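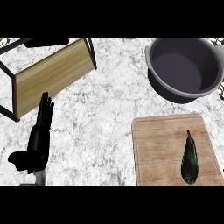

Fig. 3. Worktop with pot, chopping board and aubergine.

Section 3: Setting up tables, sittings and bookings

Applies to Triveo for restaurants, front-of-house edition. Text revised October 2023.

Complete Section 2 (Accounts and sign-in) before you start. You will need a manager sign-in, a copy of your floor plan and your opening hours. Paper floor plans are fine. The restaurant called Patwary that appears in the menus is a practice site supplied with the software. It can be changed freely and does not take real bookings.

3.1 Drawing the floor plan

1. Sign in as a manager and open Site > Floor plan.
2. Select New room. Give the room a name that staff already use, such as Front, Upstairs or Terrace. Guests see the room name in their confirmation message.
3. Drag a table shape from the left-hand panel on to the plan.
4. Type the table number. Letters are allowed, and a number may be used once only across the whole site.
5. Enter the smallest and largest party the table can take.
6. Repeat for each table in the room, then select Save room.
7. Open the next room and carry on.

Note: The smallest party setting is often left blank. If it is blank, Triveo will offer your largest table to a single diner when that table is the only one free.

Note: Bar stools and window seats should be drawn as separate tables, each with a largest party of one, and then joined as described in 3.2.

A site can hold up to 200 tables. Tables in closed rooms count towards the limit.

Caution: Do not delete a table that has future bookings. The bookings are kept but lose their table, and they move to the Unplaced list without a warning on the main screen. Set the table to Resting instead, move the bookings, and then delete it.

3.2 Joining tables

Tables that are pushed together for larger parties must be joined in the plan before they can be offered as a pair or a run.

1. In Floor plan, hold Shift and select the tables to be joined.
2. Select Join.
3. Enter the smallest and largest party for the join. Triveo fills in the sum of the single tables. Correct this figure if seats are lost at the ends.
4. Choose when the join may be used: Always, Phone bookings only, or Manager only.
5. Save the room.

One table can belong to several joins. When any join is booked, its tables are removed from all the others for that time.

Tables in different rooms cannot be joined. If a folding wall separates two of your rooms, draw them as a single room and use the Divider line tool to mark the wall. The divider is for staff to look at and has no effect on bookings.

3.3 Opening hours and sittings

Triveo can run in two ways. Under Fixed sittings, guests arrive at set times and the table is held for the whole sitting. Under Rolling times, guests may arrive at any interval you allow and the table is held for a stay length. Lunch and dinner can use different methods.

1. Open Site > Hours.
2. Select a service, or choose New service and name it.
3. Choose Fixed sittings or Rolling times.
4. For fixed sittings, enter the start and end of each sitting. Sittings in the same room must not overlap.
5. For rolling times, enter the first arrival, the last arrival and the interval.
6. Enter the stay length for each party size.
7. Enter the turnaround, in minutes. A turnaround of 10 is set when the software is installed.
8. Select Save and check.

The check looks for stay lengths that run past closing time. Anything it finds is listed in amber. Amber items can be saved, and the service will still run, but guests may be given a table they are expected to leave after you have closed.

Note: The last arrival is the last time a guest may be seated. It is not the time the kitchen closes. Kitchen closing is set in Section 5.

Caution: Changing from fixed sittings to rolling times does not move bookings that have already been made. They keep their old length. Print the booking list before you change over, and go through it by hand.

3.4 Limiting arrivals

A full room that has all sat down together is hard on the kitchen – the arrivals limit spreads the load.

1. Open Site > Hours and select the service.
2. Select Arrivals limit.
3. Enter the largest number of guests who may arrive in one interval.
4. Choose whether walk-ins count towards the limit.
5. Save.

The limit counts guests and takes no account of how many tables they fill. Online guests are not shown a time once its limit has been reached. Staff taking a booking by phone will see the time in grey and can still choose it if they have the Override permission.

If you are unsure what to enter, leave the limit off for the first few weeks and read the Covers by interval report, then set a figure a little under your busiest comfortable interval.

3.5 Online booking page

1. Open Channels > Web page.
2. Enter the text that guests see above the calendar. The box holds 310 characters, including spaces.
3. Choose the rooms that may be booked online. Rooms that are left out can still be booked by phone.
4. Set the largest online party. Larger parties are shown your phone number in place of the calendar.
5. Set how far ahead guests may book, and how close to the arrival time.
6. Choose which questions guests are asked. Name and phone number cannot be turned off.
7. Select Preview. Make a practice booking from the preview and make sure it appears in the Diary.
8. Select Publish.

Note: The allergy question puts the guest's answer on the booking and on the kitchen slip. It does not check the answer against your menu. Staff must still speak to the guest at the table.

If your website was built by Porus, the booking page can be placed inside it by pasting the code from Channels > Web page > Code into a text block. For other sites, ask whoever looks after the site to do this. A plain link to the booking page works everywhere.

3.6 Deposits and card details

Deposits are off when the software is installed. Before turning them on, complete the payment steps in Section 7.

1. Open Channels > Deposits.
2. Select New rule.
3. Choose the services, rooms and party sizes the rule covers.
4. Choose Deposit (money is taken at the time of booking) or Card hold (the card is checked and charged only if the guest does not arrive).
5. Enter the amount for each guest.
6. Enter the cancellation period.
7. Type your terms in full. Guests must tick a box to accept them.
8. Save the rule and turn it on.

Where a booking meets more than one rule, the rule nearest the top of the list is used. Drag rules to change their order.

Caution: A card hold charge is never made without a member of staff. When a party is marked No show, Triveo asks whether to charge. If the question is closed without an answer, the charge is dropped and cannot be made later from the same booking.

3.7 Special days and set menus

Special days replace the normal services for one date or a run of dates. Use them for public holidays, private hire and set menu periods.

1. Open Site > Special days and select New.
2. Enter the first and last date.
3. Choose Closed, Different hours or Set menu.
4. For a set menu, attach the menu as a PDF and enter the date by which guests must send their choices.
5. Add a deposit rule if one is needed.
6. Save, then open the Diary at the first date and look it over.

For a December party menu, make one special day entry for the whole period and a second entry for each date you are closed. The shorter entry always wins, so the order in which they are made does not matter.

Note: Guests who booked before a special day was added are not told about it. Use Diary > Message guests to write to them.

3.8 Kitchen slip printer

Any Jeswood slip printer with a network socket can print bookings, covers and allergy answers at the start of service.

1. Connect the printer to the same network as the front-of-house tablet.
2. Switch the printer on and load the paper.
3. In Triveo, open Devices > Add printer.
4. Select the printer from the list and give it a name.
5. Choose the slips it should print.
6. Select Test.

If the printer is not in the list, switch it off, wait until the lights go out, and switch it on again. If it is still missing, the tablet is probably on the guest wi-fi. Move the tablet to the staff network and repeat from step 3.

Caution: Keep the printer clear of fryers, steam and the pass lamps. Slip paper darkens with heat and the print becomes unreadable.

3.9 Before you go live

Make a phone booking, an online booking and a walk-in, and check that each appears in the Diary on the right table. Cancel the online booking from the guest's message and confirm that the table is released. If a deposit rule is on, refund the practice deposit from the booking itself – refunds made through your bank are not shown in Triveo.

Then remove the practice bookings with Diary > Clear practice items. Only a manager can do this.

Corrections to this section should be sent to Tania Navaratnam, Guides and Training, with the section number and the step.

Triveo User Guides | Contact support | © 2023 Triveo. All rights reserved. | Back to top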